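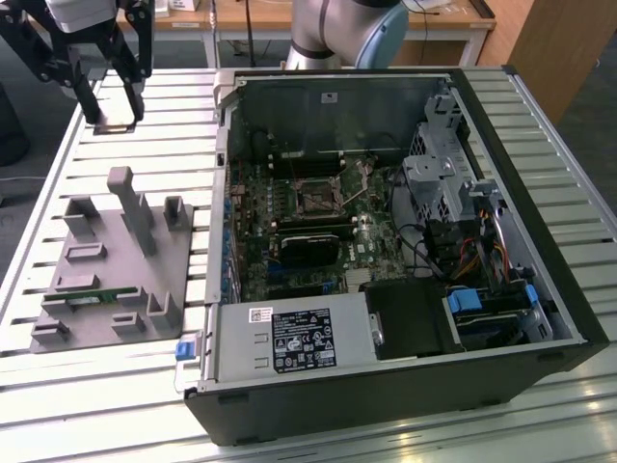 ## 4. Notice Timing and Member Departures

### 4.1 Setting

The records used in this section come from the wine clubs of three wineries, Kidalum, Tristier and Ranow. All three sell most of their wine directly, through the tasting room and through the club, and all three send club shipments in spring and fall. They keep their member lists in the same club management program, Luo, so the fields could be matched without much work. Field names had been changed by hand at Ranow, and these were mapped back to the defaults before the files were joined.

The joined file holds 3,577 memberships. Tristier accounts for 700 of them and Ranow for 300. The remainder belong to Kidalum, whose club is older and has a larger share of members living out of state. A membership is counted once per household and once per club tier. A household that moved from the red-only tier to the mixed tier during the study period therefore appears under one membership if the winery edited the existing record, and under two if staff closed the old record and opened a new one. We found both practices at Kidalum and corrected the second kind where the shipping address and card matched.

### 4.2 What counts as a notice

Each winery writes to its members before a shipment is charged. The message lists the wines, the price, the date on which the card will be charged and the last date for changes. We refer to this message as the notice. Reminders sent after the notice are not treated as notices, even when they repeat the same content, and neither are printed newsletters that mention an upcoming shipment.

The lead time is the number of days between the notice and the charge. It varied a good deal within each winery, mostly for practical reasons. Bottling ran late, a label had to be reprinted, or the person who wrote the message was away. At Tristier, the fall notice went out in August in most years, well ahead of the charge, while the spring notice was often sent in the same week as the charge. None of the wineries had set out to test different lead times, and members were not sorted into groups before receiving a notice.

### 4.3 What counts as a departure

A departure is recorded when a member asks to leave and the request is entered in Luo. We separate three cases. In the first, the member leaves between the notice and the charge. In the second, the member leaves after the charge but before the next notice. In the third, the winery closes the membership itself, usually after a card has failed several times and the member has not answered. The third case is left out of the main comparison, though it is reported alongside it. Failed cards say more about card expiry dates than about how a member feels toward the club.

Members can also skip a shipment. Skips were treated as continued membership. This choice matters for Kidalum, where skipping is a button on the member page. At Ranow a member has to call or write, and some of those who call to skip end up leaving during the same conversation. Staff notes at Ranow describe several calls of this kind, but the notes are uneven and we did not code them.

More than 1,000 memberships ended during the study period under one of the three cases.

![]()

### 4.4 Comparison

Notices were placed in two groups, short and long, using each winery's own median lead time as the dividing line. A common cutoff for all three was considered and dropped. Kidalum's shortest lead times would have fallen in the long group at Ranow, and the comparison would have mixed the effect of timing with differences between the clubs.

For each notice we took the share of active members who left before the charge and the share who left after it. The two shares move in opposite directions. With a long lead time, more members leave before the charge and fewer leave after it. With a short lead time, departures before the charge are lower, but a larger share of members leave in the weeks that follow, and refund requests are more common. The combined share is slightly lower for long notices at Kidalum and Tristier. At Ranow there is no clear difference either way – the club is small, and a handful of households can move the result. 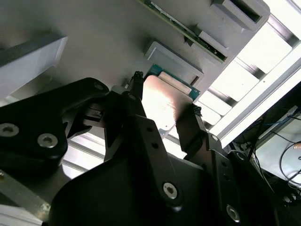
*Figure 3. Two-finger gripper with a flat metal plate between its fingertips, below a green circuit board.*

The pattern held when first-year members were removed. It was weaker for members who had joined in the tasting room during a visit from out of state. These members leave at a higher rate in general, often at the first shipment, and shipping cost is the reason most often entered in the comment field. Lead time seems to have little bearing on that decision.

We also looked at the hour at which notices were sent. Kidalum schedules its messages for the morning, and Tristier sends them whenever they are finished, which in practice can mean 6 p.m. or later. No relation to departures was found, and the hour of sending is not used in the rest of the paper.

### 4.5 Staff accounts

Interviews with club staff at the three wineries were carried out by Nazanin Ghaffari after the records had been joined. They were short and followed a fixed list of questions on how notices are written, who approves them and how requests to leave are handled.

Staff at Kidalum and Tristier preferred long lead times, mainly on account of the workload. A member who leaves before the charge takes one edit in Luo. A member who leaves after it may require a refund, a change to the packing list and sometimes a returned box. Staff at Ranow were less concerned. They pack by hand over several days and can pull a box at almost any point before pickup.

Two of the wineries had at some time shortened the lead time on purpose, in the belief that a long notice gives members more time to reconsider. The records support this only for the period before the charge.

### 4.6 Limits

The wineries are in one region and sell at similar prices. Lead times were not assigned, and late notices may have coincided with other problems, such as a substituted wine or a damaged delivery, that could push members to leave regardless of timing. Substitutions are recorded in Luo only when the price changed. Comment fields were filled in for fewer than half of all departures, and we use them here as background only.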